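Prutska 30 Off-Road Fuel Cell

Safety fuel cell for desert trucks, prerunners and buggies

Overview

The Prutska 30 is a 30 gallon fuel cell for long-distance off-road racing. It has a flexible inner bladder inside a welded aluminum can, with foam baffling to keep fuel from sloshing when the truck is sideways or nose down. It is sold ready to mount, with the fill plate, vent and pickups already installed.

The 30 replaces our older Plerkenport cell. The mounting footprint is the same, so a truck set up for the Plerkenport will take this one without new tabs. The fill plate bolt pattern has changed and old plates will not fit.

What's included

Bladder with foam installed
Aluminum can, bare finish
Fill plate with flapper valve
Rollover vent valve
2 fuel pickups with check valves
Fill plate gasket and hardware
Mounting straps

Fuel pumps, hoses and the filler neck are sold separately. If you are running the Irnum dry-break filler, order the Irnum adapter ring at the same time. It goes under the fill plate and is much easier to fit before the cell is in the truck.

Fuel compatibility

Use with pump gasoline, race gasoline and ethanol blends. Do not use with methanol. Fuel left in the cell over the off-season will shorten the life of the foam. Drain the cell if the truck is going to sit for more than 2 months, and leave the cap off for a day in a ventilated area away from any flame or spark.
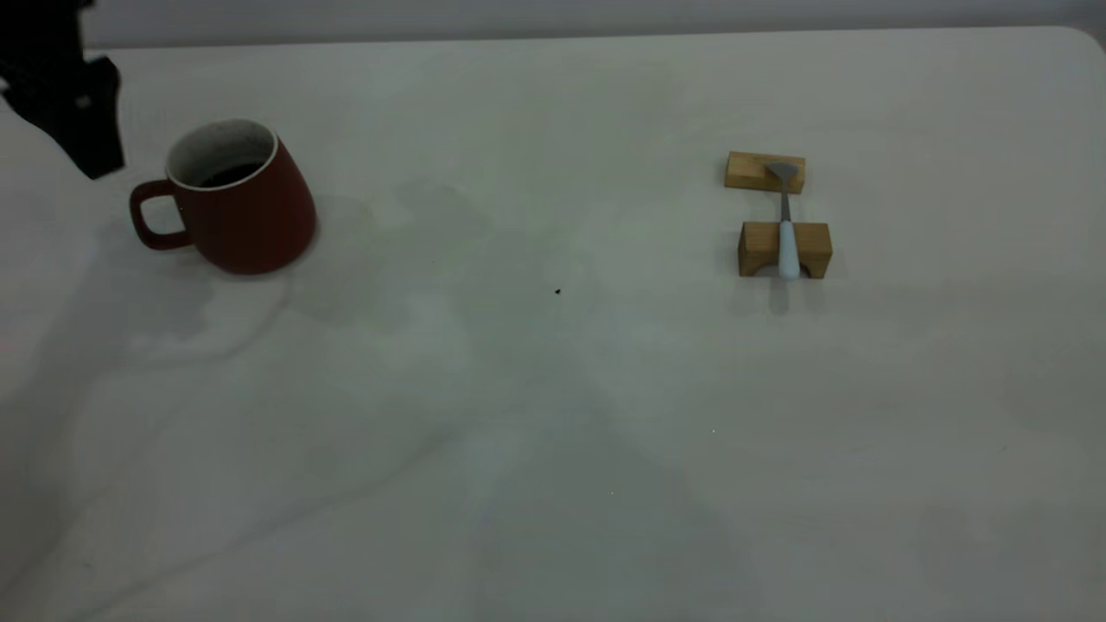
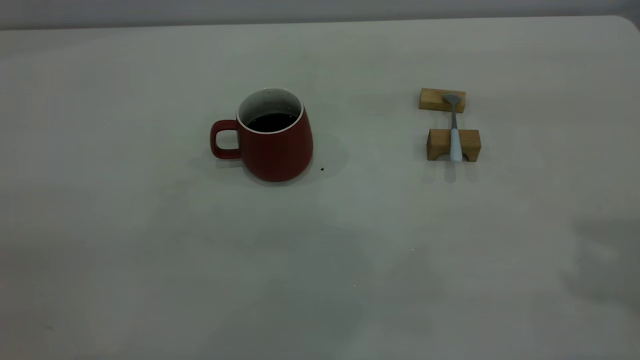

Installation notes

The can should sit on a flat floor or on a full frame with cross supports. Do not hang it from the straps alone. Put rubber strip between the can and any steel it touches, including the underside of the straps.

Tighten the fill plate bolts in a star pattern, in two passes. Check them again after the first full tank. Run the vent line up above the top of the cell, across the truck and down to the opposite side, with the open end clear of the exhaust.

Pickups are set at the rear corners from the factory. For trucks with a forward-mounted pump, the McGrath crossover kit moves both to the front. The kit does not require removing the bladder.

Service

Inspect the foam at the start of every season. Reach in through the fill plate and pinch a piece between your fingers. If it crumbles, replace it. Foam sets are stocked and usually ship in 2 days. Bladders are built to order and take 7 days.

Ordering

The Prutska 30 ships by ground freight only. A 16 gallon version in the same can height is available for short-course cars. Check your rulebook for bladder date limits before buying, and include your class with the order if you need the date tag on a particular side.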